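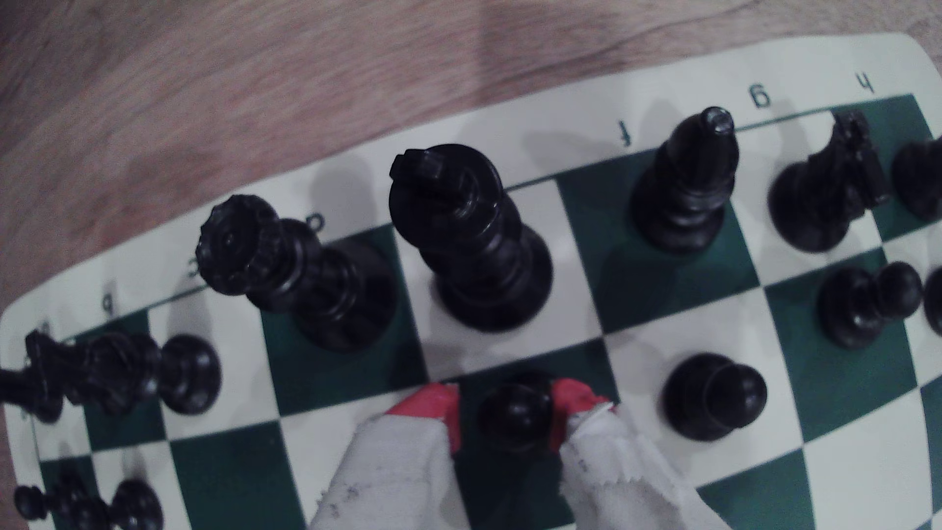
Parents who filled in the Stosesden survey in April mostly wanted to know when a machine will pick up after a board game, and one reply put it flatly: if it can't put the pawns back where they go, it can't put away my dishes.

Hunen and Jelta today published the results of their joint household chores trial, 17 April 2019. The short answer to the survey is that small pick-and-place jobs are within reach and most of the rest of the house is still some way off.

The trial covered 20 everyday tasks, from setting out chess pieces to sorting cutlery and folding hand towels. Low-cost arms finished 17 of them at least once. Only 3 were finished often enough for Hunen to call them dependable, and all of those involved rigid objects on a flat table. Towels remain the weakest result.

Chess was included as a test of tidy handling. The pieces are narrow, they stand close together, and a neighbor is easily knocked over.

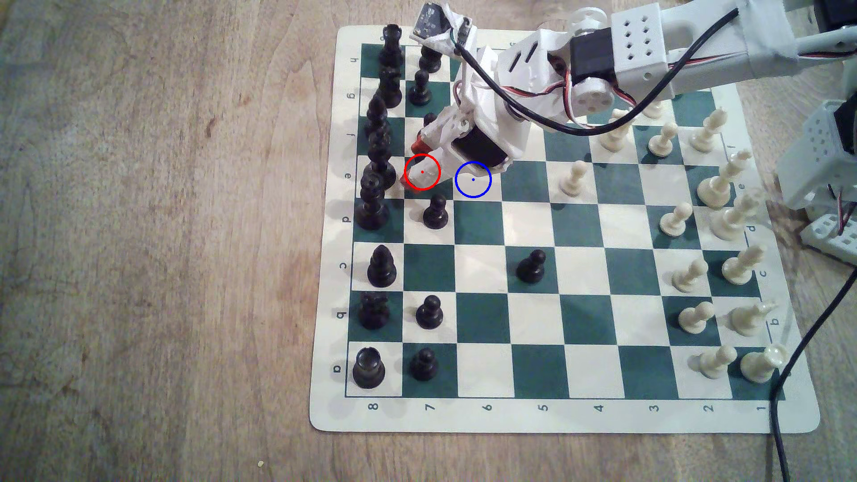

What comes next

Haddad will fund a second phase lasting 2 years. It moves the work to a shop floor in Stosesden, where arms will restock small parts bins alongside staff. Jelta will supply the control software and Hunen will handle the hardware. No product for the home is planned at this stage.

The full task list and scores are available from the Hunen press office on request.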